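Thread: the Drultari head-mount capture kit, after a November of use in home kitchens. Paid for out of our own budget, no arrangement with the vendor. Numbering the posts because the app shuffles them. 1/ 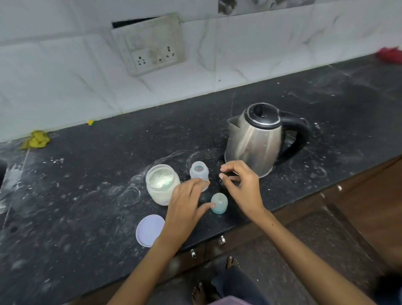
Kettle, powder jar, frosted bottle. Granite counter, head view, kit at default settings.

2/ What you get: headband with camera, battery puck, cable, a charging dock and one year of the Toltov upload service. The list price is 700 per unit. The service renews at 90 per unit per year, and you need it if you want their segment labels. Raw files come off over USB without it.

3/ Our use: demonstrations of short kitchen tasks for training a two-arm manipulation policy. Opening and closing containers, scooping, pouring, putting lids back. We don't do gait, navigation or anything outdoors, so I have no opinion on those.

4/ Volume for the month was 2,366 clips across two units. Of the two, one was used a lot more, and its headband padding shows it.

5/ Mounting. The band sits above the brow and the lens tilts down in fixed steps. The second step suits counter work for most people. The first gives you too much wall. The third gives you good hands and then loses them every time the person reaches for the back of the counter.

6/ Look at what the second step takes in on the picture in the first post: backsplash and sockets at the top, both hands, cabinet knobs, floor and bare feet at the bottom. That is a tall view. If you crop to the hands before training you throw away a lot of pixels you paid to store.

7/ I would still leave it tall. Posture and where the feet are pointing turned out to be useful for guessing which way the torso faces. Taras Hutsuliak on our side ran the comparison and the uncropped version won on reach direction. It made no difference on grasps.

8/ Exposure. Default metering is center weighted and it is decent. Black granite with white glossy tile behind it is a hard pairing and you can still make out powder specks on the stone and faint veining in the tile. I left it on auto after the first week.

9/ Brushed steel is the weak spot. A kettle body shows vertical streaks of light, and the depth estimate that Toltov computes afterward puts holes in them. Same with chrome taps. If your task involves grasping a steel body, plan on filling depth yourself or masking the object.

10/ Translucent plastic is worse, and I don't blame the kit for it. Frosted bottles and small pale caps are the items everyone's tracker drops. In our set the cap track survives while the cap stands by itself on the counter and goes bad once fingers close over it.

11/ Segment labels. Toltov splits each upload into actions and names them: "reach", "pinch", "twist", "place" and so on. The split points are good. The names are less good. Any pinch made near a lid tends to get called "twist", including when the fingers are in the air in front of something.

12/ We relabeled a batch of kitchen clips by hand to see how bad it was. 78 of them had at least one wrong name. I won't turn that into a rate, the batch was picked for being difficult. The corrections can be sent back through the web form and they were applied to our account two days later.

13/ Hand pose. Bare hands with sleeves out of the way track well on both sides. Powder on a dark counter did not confuse it, which I had expected it to. Bright cloths at the back of the counter did, twice, in other clips: it put a wrist in a folded towel. A confidence threshold takes care of it.

14/ Clutter. The sales page is all bare white counters. Ours are real kitchens, with a crumpled cloth and a bit of sponge along the wall, crumbs, smears, a jar lid lying upside down. We asked people not to tidy first. Object detection gets the large things and misses sponge scraps. I want the clutter in, so I add those boxes manually.

15/ Battery. The puck lasts 90 minutes at full resolution with the segment preview off. With the preview on it gets warm and I stopped timing it. The cable runs behind the left ear and has no strain relief. One of ours has tape on it now.

16/ Comfort, from the people wearing it: fine for half an hour, annoying after that. Chalerm Rattanakul did the longest sessions and recommends putting the puck in a back pocket over using the belt clip, as the clip pulls the cable when you bend to a lower cabinet. I tried both. He is right.

17/ Privacy. Faces get blurred on upload by default. Household paperwork does not. If there is mail on the counter, move it before you start. Deleting a clip from the dashboard removes it from the label queue as well, I checked with support and got a clear answer the same day.

18/ Compared with Olivares, which we rented before: Olivares has better depth and a wider lens, and weighs enough that people hold their heads differently while wearing it. You can see it in the data as a stiff neck. I'd take the lighter band and the poorer depth.

19/ Export is per clip, with a JSON file of labels and hand joints alongside the video. Timestamps start from zero for every clip, so if you sync with another sensor keep your own clock. There is a Prilach plugin that claims to handle it. I have not installed it.

20/ Would buy again for tabletop and counter tasks. Would not pay for a second year of the service unless the action names improve. Asked for a longer cable, was told it is on the list.

21/ Settings, for those asking: tilt step two, auto exposure, preview off, face blur on, local copy kept. Posted Jan 2, 2023, firmware as shipped.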